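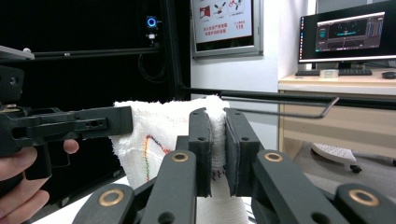
4/14/18

Three weeks into the towel code and I'm finally willing to write something down. If you've been following along, you know that Wirnetti is our little software stack for handling cloth, and that I own the part between "here are the gripper tracks" and "here is something a planner can use." It sounds like a small part. I thought so too when I said yes to it!

Most of this week went into timestamps. We log the finger opening on one clock and the video on another, and the two drift. I'd been lining them up once at the start of a recording and calling it good, and then wondering why the fingers in my replay closed on the towel before the numbers said they did. Raili Toivonen looked at my plots for maybe a minute and asked what the offset was at the end of the file. It was 182 milliseconds. Oh. So now the aligner fits a line across the whole recording (a straight one, I'm not getting fancy) and the replay looks sane again.

I reran everything after that fix, all 733 clips, and it took most of an evening because I still haven't made the loader read in parallel. It's on the list - it has been on the list since September.

The other thing I've been poking at is the contact detector. My first version just watched the finger opening and said "contact" when it stopped shrinking. Great for a wooden block, hopeless for terry cloth, because terry cloth squishes and keeps squishing. The opening creeps down forever and my detector fires late or never. I've switched to looking at the speed of closing against the command, with a window of 100 milliseconds, and it's a lot better. Colored stitching on the towels helps on the vision side too, as the tracker has something to hang on to besides white loops.

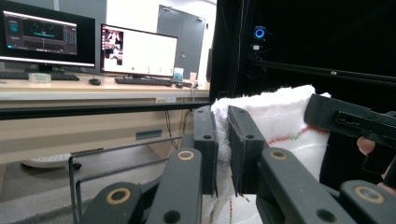
Why not skip the contact detector and let a learned policy sort it out? We may get there, but the planner needs to know when a grasp starts so it can cut a recording into steps, and a policy won't hand you that label.

Deolinda Neves wants the step cutter merged before she goes to Brurstead, so that's next. I also owe her a viewer that doesn't crash when you scrub backward. Right now it dies if you drag past the first grasp, and the workaround is to close it and open it again, which I do all day long.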